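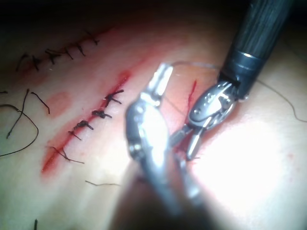
Suturing cell FAQ

I look after the suturing cell at Trestura, and these are the things I get asked most. If yours isn't covered, leave it in the comments.

Which pads do you use?
Synthetic suture pads from Wetar. I tried a softer one over the winter and the stitches kept pulling through, so back we went!

How often do the instruments come off?
Every 100 runs, or sooner if the jaws start feeling lazy. I clean the wrist joint first, then the serrations, with a soft brush -- never a metal pick.

Do I have to home the arms after a swap?
Yes, both of them, even if you only touched one. I skipped it once and spent an afternoon chasing a needle hand-off that was 8 mm out.

When do the cables get changed?
I go by the counter. The left wrist went to 1,874 cycles before it got sloppy, the right only made 1,111 (my fault, I'd tensioned it too tight).

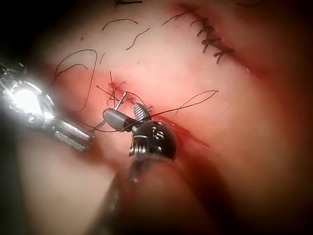
Starkik asked in the comments whether the cable tension needs checking again once the arms have warmed up, and said theirs drifts every morning. It does! I let everything move freely through its range for a while, check the tension a second time, and only then load a needle.

What about loose thread?
Tweezers, between runs. Cut tails are harmless lying on the pad, but a strand that gets into the wrist can wrap round a pulley, and then you're taking the whole tip apart.
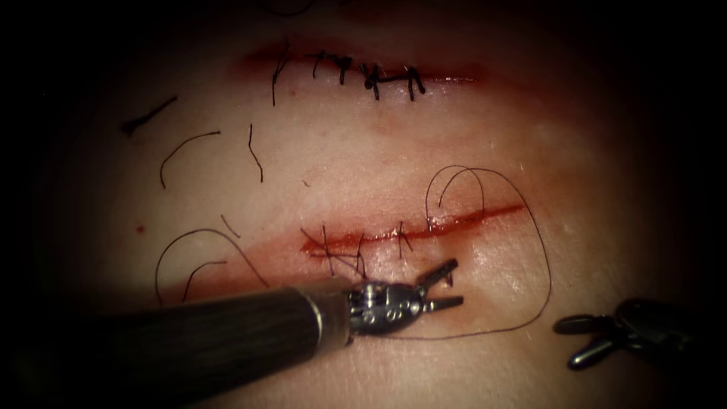

I keep a spare tip for each side in the drawer under the controller, already cleaned and labeled, so a jam costs me a swap and a re-home and the fiddly work can wait until the cell is off.

Last updated 30 August 2019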